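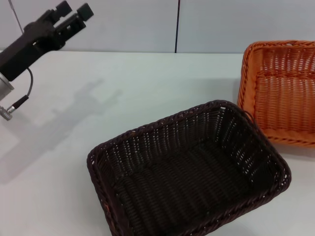 Attachment 1: top surface and back edge at the wall

Ticket 355
Product: Mileter worktable, white top, 2000 x 600
Opened: 7 August 2022
Opened by: Teodor Tveit
Assigned to: Po-yen Chou, Bunumov customer support
Subject: Top looks blue-gray, ordered warm white
Status: Open

Teodor Tveit wrote:
We bought two of these tables on the same order. Both were supposed to be warm white. The one against the wall looks blue-gray to me and the one by the door doesn't. I've attached a photo. Look at the top next to the wall behind it. I would like to know if we were sent the wrong top. Please don't send me the care leaflet, I have it.

Po-yen Chou wrote:
Thanks for the photo, Teodor. I can see the cool tint. I can't see any marks or stains on the surface, and the back edge looks straight where it meets the wall. In most cases like this the color comes from the lights in the room. Could you tell me what bulbs you have over the table? Also, has the top been wiped down with anything other than water and dish soap?

Teodor Tveit wrote:
I figured it would be the lights. It's always the lights or the cleaner. The bulbs are the same all over the room, bought in one box. Nothing has been used on it but a damp cloth. If the lights turn one table blue they should turn the other one blue too.

Po-yen Chou wrote:
That's a fair point, but the same bulb can look different depending on what's next to the table. A window or a painted wall can throw color onto a white top. Please try these when you get a chance:

1. Turn off the overhead lights and look at both tops in daylight.
2. Lay a sheet of plain printer paper on each one and compare.
3. Read me the code on the label under the top, near the back left leg.

Teodor Tveit wrote:
Step 1. Done at noon. The wall table looks less blue than it did. It still doesn't look like the other one. I'd call that half a point for your side.

Step 2. On the door table the paper and the top are hard to tell apart. On the wall table the paper looks a bit creamier than the top. I had Rizal Nugroho do it too without telling him what I was looking for, and he picked the same one as "the colder one." So it's not only my eyes.

Step 3. There is no label near the back left leg. There's a patch of glue where a label could have been. I'm not saying anything by that.

Po-yen Chou wrote:
Labels do come off sometimes. There should be a second code stamped on the underside of the top, close to the middle rail. You may need a flashlight. Can you check both tables?

I asked our warehouse about your order. They show both tops as warm white, shipped together.

Teodor Tveit wrote:
I'm sure they show that. The warehouse also showed four leg bolts in each bag, and we had to drive out and buy one.

Found the stamps. The door table ends in WW. The wall table ends in something that could be WW or CW. The ink is smeared across the first letter. I've looked at it three times now and changed my mind twice.

Po-yen Chou wrote:
CW would be cool white. We do make this top in that color, so I'm not going to rule it out. Before I put in for a replacement, would you be willing to swap the two tables for a day? If the color stays with the table, it's the top. If it stays with the spot, it's the room.

Teodor Tveit wrote:
That's the first test in this thread that I believe would prove something. It's also the one that takes two people and an afternoon, and the wall table has things on it that have to come off first. Rizal says he'll help when he's back on Thursday.

One question before I do it. If the color moves with the table, do I get a new top, or do I get asked about bulbs again?

Po-yen Chou wrote:
If it moves with the table, I'll put in for a new top and you won't have to send more photos. You'd keep your legs and frame. The top lifts off once the six screws underneath are out.

Teodor Tveit wrote:
I'm copying Kálmán Erdős on this so somebody else has read that sentence.

Internal note, Po-yen Chou:
Checked with Wahyudi Hidayat in the warehouse. Warm and cool tops were stacked on the same rack that month. He doesn't think they got mixed up but says he can't swear to it. Photo by itself doesn't settle it, the light is soft and there are shadows over a good part of the top. Holding one warm white 2000 x 600 until we hear about the swap.

Status changed: Waiting on customer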